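Ustel Shallow Bed Tray, dark gray / white
Home > Kids' room > Trays and bins > Ustel Shallow
Loso item 81. In stock, ships from the Flavalau warehouse

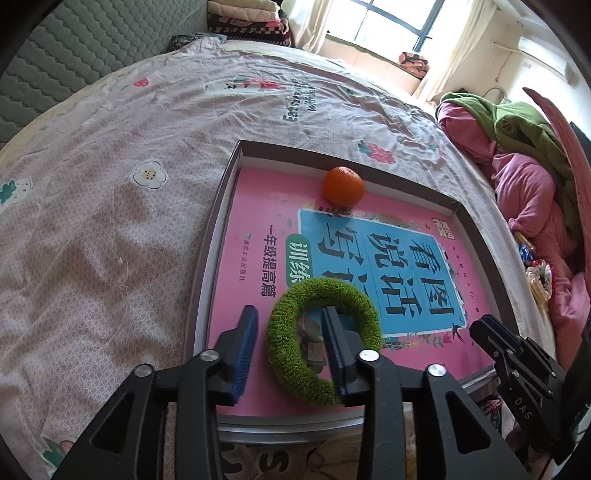 Does the tray come with a lid?
The lid is a separate item, the Ustel Flat Lid, and it fits every Shallow made since we changed the corners. Order it on the same ticket and it ships in the same carton.

Quick version
Open tray, low walls. Dark gray outside, white inside. Workbook goes in flat, small stuff goes on top or next to it. Lives on the bed, the rug, the back seat, wherever the homework happens to be going on. Stacks when empty.

Shown with a first-grade picture-talk-and-writing workbook (看图说话写话), a fuzzy green ring and a small orange fruit. Tray only, none of that is in the box. People ask every week.

What you get
One tray
Four stick-on feet in a little bag, taped to the underside
One blank name label
Care card (English on one side, the drawings on the other)

Not in the box: lid, divider, anything you see in the tray, bedding.

Details
Item: Ustel Shallow
Item number: 81
Wall height: 50 mm
Colors: dark gray outside with white inside. That is the only color right now. The sand one is gone and we dont have a date.
Load: 200 oz spread out flat. Dont stand on it.
Label: one, blank
Feet: optional, see below
Stacking: yes, empty
Dishwasher: no
Designed by Fadime Toprak for Ustel

About the tray
We started carrying this for parents who do reading practice in bed. Before that it was sold as a desk tray and did ok. Then somebody in the Flavalau store moved the display over to the kids' bedding side, next to the printed sheets, and we ran out. So now it's the bed tray. Same tray.

Low walls are the point. A kid can reach over the side without tipping the whole thing, and you can see what's in there from across the room. Pencils stay in, mostly. Round things roll to the wall and stop. If you want to hide stuff you want the Deep, this is not that one.

White inside so you can find the eraser. Also so you can find the marker lines, sorry. Dry-erase comes off with a cloth. Regular marker takes a bit of work, crayon takes warm soapy water and patience.

Dark outside hides scuffs pretty well. We drag ours around the stockroom and they look fine.

Setting it up
Take the tape off slow.
Wipe the inside once with a damp cloth, dry it.
Feet: put them on if the tray is going on a table or a hard floor. Leave them off for beds. They catch on thin sheets.
Write the name before you stick the label. Much easier.
Leave the label overnight before you wash the tray.

How people use it
Homework tray. Workbook flat on the bottom, pencil case on top of it, snack if you allow snacks. One tray per kid saves arguments over whose sharpener that is.

Pick-up tray for little ones. Put three or four small toys in, different textures if you have them, something fuzzy, something smooth, something that rolls. Ask for one by name. Then swap who asks. Good for five minutes before lights out, longer if they get into it.

Story tray. Same idea but with the writing workbook: pick two objects out of the toy bin, put them on the page, kid tells you a sentence with both in it, then writes it down. Faith Nyaga from our Flavalau store runs this one with her beginners' table in the afternoons and she wrote up a half-page of prompts. It's in the downloads further down. Some of them are silly. The silly ones work best according to her.

Sick day tray. Tissues, book, fruit, remote. Adults too.

Sorting tray for the end of the day. Everything off the bed and into the tray, tray goes on the shelf, bed is a bed again. Sort it tomorrow.

Ring toss, if you have rings. Low walls make it too easy for anyone over six so move back.

Size notes
Please measure the book first. Most soft-cover school workbooks go in flat. Big hardcover picture books often wont, specially the square ones. If the book is close, send us the width and height and we'll lay a ruler in one and tell you. Replies come by 5 pm if you write before lunch.

On a twin bed the tray leaves room for a kid sitting cross-legged behind it. On a crib mattress no, too tight, and please dont leave it in there.

Shelf fit: slides into the Ververidis cube shelf the long way. It does not go in sideways. We know the old catalog says it does.

Care
Damp cloth, mild soap. Dry it before stacking or the trays stick together.
No bleach on the white side.
No scouring pads.
Fruit left overnight can leave a ring, wipe it in the morning and it comes off.
Keep away from radiators and out of a hot car in the summer.
Glitter glue: good luck. Let it dry, then peel.

Bedding note
We get asked about plain gray corners rubbing off on light sheets. We've used these on pale pink and white cotton prints in the store since May and no marks so far. New dark trays can have a bit of dust from the carton though, so do wipe the outside as well before it goes on anything light.

Price and bundles
Single tray: see the price at the top of the cart, it changes with the size of the order
Pair: both ship in one carton
Classroom pack: ask, 50 trays minimum. Comes on a pallet so tell us if there are stairs.
Lid: separate, item 138
Divider: out of stock, back soon, put your email in the box and you get one message and thats it

Shipping and returns
Goes out next working day if ordered before 2 pm. Flat rate for one or two, by weight after that.
Pick-up at Flavalau is free, go to the side door, the front one sticks.
Returns: unused, feet still in the bag. If it turned up cracked send a photo of the crack and the carton and we send another. Keep the cracked one or recycle it, no need to mail it back.
We cant take back trays with names on them. Sorry. Peel the label off and we'll talk.

From buyers

Got two, one for each kid, wish I'd bought three becuase now the dog's stuff lives in one. Sturdy enough. Label fell off in a week, used tape.
M., verified

Bought for bed reading. My son is in first grade and does his writing page sitting up against the headboard, and the book used to slide down between the mattress and the wall every single night. Doesn't now. Four stars only because I wanted the sand color.
Parent of two

A bit shallower than I pictured. Says the height right there on the page so my fault. Kept it.
R.D.

We use it for the toy-naming game in two languages. He picks, I say it in English, grandma says it in Mandarin, then he has to say both. The walls being low is good, his arms are short.
Verified

Fine tray. Carton was huge for what it is.
Anon

Store reply to the last one: we know, smaller cartons are coming.

More answers

Can it go on a glass table?
Put the feet on first. Without them it slides.

Is the white side safe for food?
Whole fruit and wrapped snacks are fine. For cut fruit or anything wet use a plate or a bowl inside the tray.

Can I get just the feet?
Packs of eight at the counter or by email, we dont list them online.

Will the lid hold a lamp?
The lid is for dust. Please dont put a lamp on it.

Does it fold?
Rigid tray. The folding one is by another maker and we stopped carrying it.

My tray rocks a little on the floor. Faulty?
Check the feet. Usually one is doubled up or stuck half off the corner. If its still rocking with no feet on at all, write to us with the number from the underside and we'll swap it.

Can you print our school name on it?
On the label, yes, for classroom packs. On the tray itself we can't right now.

Downloads
Care card, one page
Story tray prompts, half page, F. Nyaga
Shelf fit sheet for Ververidis cubes (new one, ignore the old one)

Goes with
Ustel Flat Lid, item 138
Ustel Deep, same footprint, taller walls
Loso pencil roll
Loso blank labels, sheet, stickier than the one in the box

Questions on this item: use the form and put 81 in the subject line so it lands with the right person. Phone is quicker before 10 am.

Add to cart
Save for later
Back to trays and bins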